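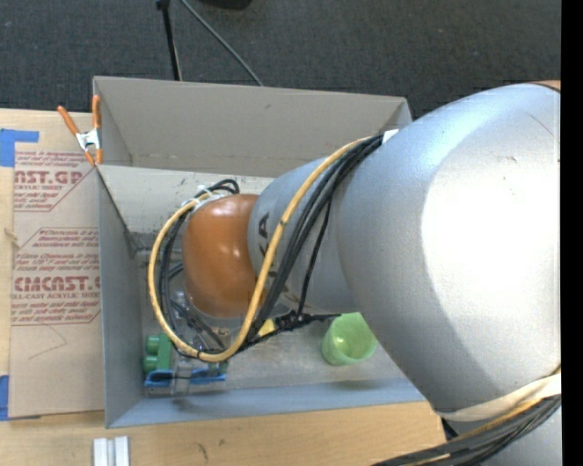 Zorau Household Goods Brings Its Spare Parts Counter Back to Stetalbridge

Free fitting help through the end of July, and 1,428 parts on the shelf from the first morning

STETALBRIDGE – Zorau Household Goods is very happy to announce that its spare parts counter, which many longtime customers will remember from the old store on the canal side, is open again, this time on the ground floor of the Stetalbridge shop, just past the kettles and to the left of the stairs.

The counter carries 1,428 different small parts for the things people use every day at home: lid knobs, drawer runners, kettle filters, hinge pins, rubber feet, pan handles, jar seals, and a good many odds and ends that are hard to name but easy to recognize when one of them goes missing. Of these, 702 are for products Zorau still sells, and 690 are for products that left our shelves years ago but are plainly still hard at work in kitchens and hallways all over town. The rest are general fittings such as screws, washers and felt pads, sold singly, so you can buy one and go home with one.

"We have been asked for this counter more often than for anything else we ever stopped doing," the company said. "People come in holding a perfectly good saucepan with a wobbly handle, and it has pained us to send them away with a shrug. We would much sooner sell them the handle, and we have missed the conversations too!"

How it works

Bring the broken piece with you if you can, or a clear photo and the model number, which is usually stamped on the base. If the part is in stock you can take it away that same visit. If it isn't, our staff will look through the Głowacki catalog, a wonderfully thick set of binders that covers fittings from a great many older makers, and will call you when the part comes in. Ordered parts are held at the counter for 2 weeks, and there is no deposit to pay.

Through the end of July, staff will also fit most small parts for free while you wait. Larger jobs, such as rehanging an oven door or anything that needs wiring, are outside what we can do in the store, but we keep a list of local repair shops and are glad to pass it along.

A word about the Plurnska range

We know that many of you own pieces from the Plurnska enamel range (the cream one with the green rim, and the later blue one as well), and we are pleased to say that lids, knobs and gaskets for both colors are back. Quantities of the green-rimmed lids are small for now, so please call ahead before making a long trip. More are expected before the fall.

Hours and getting here

The counter is open from 9 a.m. to 5:30 p.m. whenever the store is open, with a short pause at 1 p.m. for lunch. Mornings tend to be quieter. There is a bench beside the counter for anyone waiting, and the side entrance has a ramp.

About Zorau Household Goods

Zorau Household Goods sells cookware, storage, small appliances and cleaning supplies from its shop in Stetalbridge. Press questions may be left at the service desk or sent through the contact form on the company's website.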